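**Cosness Praxis 2** – Abrechnungs- und Kostenplansoftware für Arztpraxen und kleine Versorgungszentren

Artikelnummer 2568
Hersteller: Fondau
Lieferform: Download oder Datenträger, Handbuch als PDF

Cosness Praxis 2 erstellt Kostenvoranschläge und Rechnungen für Selbstzahler, Privatversicherte und Patienten mit Zusatzversicherung. Das Programm läuft neben der vorhandenen Praxisverwaltung und greift nicht in die Patientenakte ein. Stammdaten werden einmal übernommen und danach bei jedem Start abgeglichen.

## Wofür das Programm gedacht ist

Viele Patienten fragen vor einer Behandlung, was davon an ihnen hängen bleibt. In der Praxis landet die Frage meist am Empfang, und dort wird dann im Gebührenverzeichnis geblättert. Mit Cosness legt die Mitarbeiterin die geplanten Leistungen an, wählt den Tarif und druckt einen Plan aus, der Gesamtbetrag, voraussichtliche Erstattung und Eigenanteil getrennt ausweist. Der Erstattungsbetrag ist immer eine Schätzung und wird auf dem Ausdruck auch so bezeichnet. Verbindlich ist allein die Auskunft des Versicherers.

Mitgeliefert werden 1542 Leistungsbausteine. Eigene Bausteine lassen sich anlegen, kopieren und sperren. Gesperrte Bausteine bleiben in alten Rechnungen lesbar, tauchen aber in der Auswahl nicht mehr auf.

## Funktionen

- Kostenvoranschlag mit zwei Varianten nebeneinander, zum Beispiel mit und ohne Zusatzleistung
- Ratenplan mit freier Laufzeit
- Begründungstexte für erhöhte Steigerungssätze, bearbeitbar
- Mahnlauf in einstellbaren Stufen
- Export der Zahlungseingänge für die Buchhaltung (CSV)
- Ausdruck in großer Schrift für sehbehinderte Patienten
- Rechteverwaltung getrennt nach Empfang, Behandlung und Leitung

Das Modul **Nartey** für die Vorprüfung bei Zusatzversicherungen ist nicht enthalten. Es kann später freigeschaltet werden, eine Neuinstallation ist dafür nicht nötig. Wer Nartey bereits mit der Vorgängerversion benutzt, behält die Lizenz.

## Systemvoraussetzungen

| | |
|---|---|
| Betriebssystem | Windows 10 oder 11, 64 Bit |
| Arbeitsspeicher | 8 GB |
| Festplatte | 2 GB frei |
| Netzwerk | für Mehrplatzbetrieb erforderlich |
| Drucker | beliebig, A4 |

Auf einem Einzelplatz arbeitet das Programm ohne Internetverbindung. Nur die Aktualisierung der Gebührenverzeichnisse braucht einen Zugang. Die nächste Aktualisierung erscheint im Juli und ist im Wartungsvertrag enthalten.

## Datenschutz

Alle Daten liegen auf dem Rechner oder Server der Praxis. Fondau hat darauf keinen Zugriff. Für die Fernwartung muss die Praxis jede Sitzung einzeln freigeben, das Protokoll wird lokal abgelegt. Ein Vertrag zur Auftragsverarbeitung liegt der Lieferung bei und sollte vor der ersten Fernwartung unterschrieben zurückgeschickt werden.

## Lizenz und Wartung

Die Grundlizenz gilt für zwei Arbeitsplätze. Weitere Plätze können einzeln dazugekauft werden. Der Wartungsvertrag läuft ein Jahr und verlängert sich nur auf schriftlichen Wunsch. Ohne Wartungsvertrag bleibt die Software nutzbar, die Gebührenverzeichnisse werden dann aber nicht mehr gepflegt.

Ein Umstieg von Desomus ist möglich. Übernommen werden Stammdaten, offene Posten und eigene Textbausteine, nicht jedoch das Layout der Rechnungsvorlagen. Vor der Übernahme bitte eine vollständige Sicherung anlegen.

## Beratung und Bestellung

Fragen zu Lizenzen und Umstieg beantwortet Salamatu Gyamfi im Vertriebsbüro. Telefonisch ist sie vormittags ab 9 Uhr erreichbar. Für eine Bestellung genügt eine formlose Mail mit Artikelnummer, Praxisanschrift und Zahl der Arbeitsplätze.
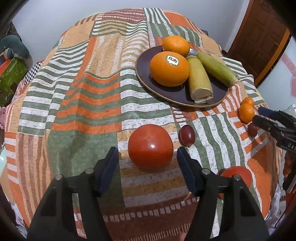
Der Freischaltcode kommt nach Zahlungseingang per Mail. Datenträger werden nur innerhalb Deutschlands verschickt.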